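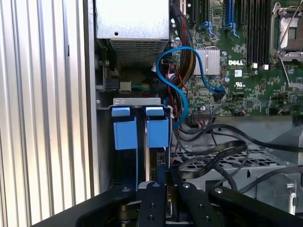 4. Checking the Cables Inside the Tower

This section covers the cable check on a desktop tower with the side cover already off. Allow 40 minutes the first time. If you haven't yet shut down the computer and removed the cover, go back to Section 3.

CAUTION: Unplug the power cord from the wall before you reach inside. Turning the computer off at the front button is not enough. Do not open the power supply for any reason. It contains no parts you can service.

CAUTION: Touch a bare metal part of the chassis before you handle anything, and again each time you come back to the bench.

4.1 Before you start

1. Lay the tower on its side on a firm, level table, with the open side facing up.
2. Put the cover screws in a cup or a small tray. Keep them apart from any drive screws – the threads are often different.
3. Set a lamp where it lights the recess under the power supply. Connectors in there are easy to miss.
4. Take a photo of the cables as they are now and save it with the service record.

4.2 Power connections

1. Find the power supply, the silver metal box with the ventilation grille. Check that the grille is free of dust. If it needs cleaning, use short bursts from a can of compressed air held upright.
2. Follow the thick sleeved cable bundle from the power supply. Check that the sleeving has not split or worn through where it passes a metal edge.
3. Look at the black power connector in the recess and the small white connector next to it. Press each one gently with a fingertip. Neither should move.
4. If a connector is loose, push it straight in until it stops. Do not rock it from side to side.

Note: Hold connectors by the plastic body. Pulling on the green and yellow wires, or any other thin wires, can draw a contact out of its housing.

4.3 Data cable

1. Find the blue SATA cable and trace it from the motherboard to the other end. Do this by eye first, before moving anything.
2. Check that the plug sits square in its connector on the board.
3. Check for sharp folds. A wide loop is fine. A crease is not, and a creased cable should be replaced with Nodside part 979 or an equal.
4. Keep the cable clear of any fan blades and of the edge where the cover slides on.

Note: Some SATA plugs have a metal clip. Squeeze the clip before you pull. If there is no clip, pull the plug straight out by its body.

4.4 Heatsink and slots

1. Look between the fins of the chipset heatsink, to the left of the DELL logo on the board. Clear any lint with a soft, dry brush.
2. Do not press down on the heatsink or try to turn it.
3. Check the blue retention latches at the expansion slots. If a card is fitted, its latch must be fully closed.
4. Leave the processor socket lever where it is. Work on the processor is covered in Section 7.

4.5 Closing up

1. Compare the cables with the photo you took in 4.1.
2. Look for loose screws and pieces of cable tie in the bottom of the chassis.
3. Refit the cover and its screws. Finger-tighten all of them first, then use the screwdriver.
4. Connect the power cord and start the computer. If it does not find the drive, shut down, unplug it and repeat 4.3.

If the drive is still missing after 2 tries, tag the tower and send it to the Tovbridge bench, attention Shaohua Gu. Include the service record and the photo.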